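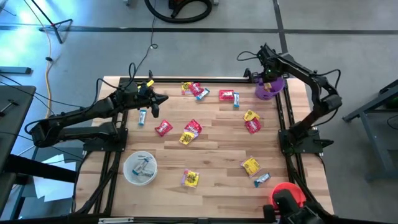
I've gone right off gripper spec sheets. Ask anyone at Tranolton what they want from a gripper and they'll start on about closing force, and I used to be just as bad. Then we spent most of May putting plain pointed fingers up against the wide Heltumard ones, and what I wanted by the end was a decent pile of sweets.

I mean it! A block of foam will flatter any gripper you like. A crinkly wrapper won't. It's thin, it's shiny, it slides over its neighbour, and the bit you can pinch is never where the camera thinks it is. My private benchmark now is 300 picks of wrapped sweets into bowls, and I'd swap every glossy brochure I own for one of those.

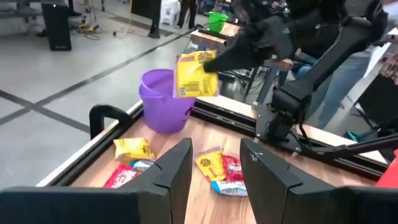 The view past the black fingers, with the other arm holding a yellow packet by its side.

The wrist camera is where I fall out with people. Plenty of them (the Amin crowd especially) reckon a good fixed camera overhead does the job and anything on the wrist is just more cable to snag. Well, yes, it does snag. But fingers hide things, and when two packets overlap I want to see the gap between them from close up, even if half my picture is black finger.

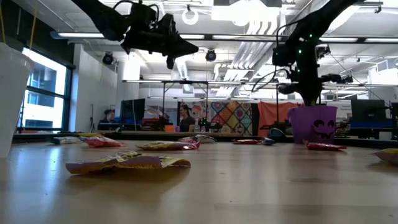
Gripper down at the mouth of the purple bucket, packets still all over the table.

Two arms or one? I was a one-arm person for years. Two means twice the calibration and a controller that has to stop them bumping elbows, and the Turna box we started with was hopeless at that until we slowed everything down.
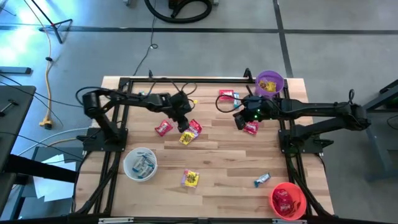 I've come round, though. With an arm on each side neither has to stretch so far, and a long stretch is where my picks always went wobbly. If you've only got money for one upgrade I'd still say fingers first, camera second, and leave the second arm until you're properly bored of the first.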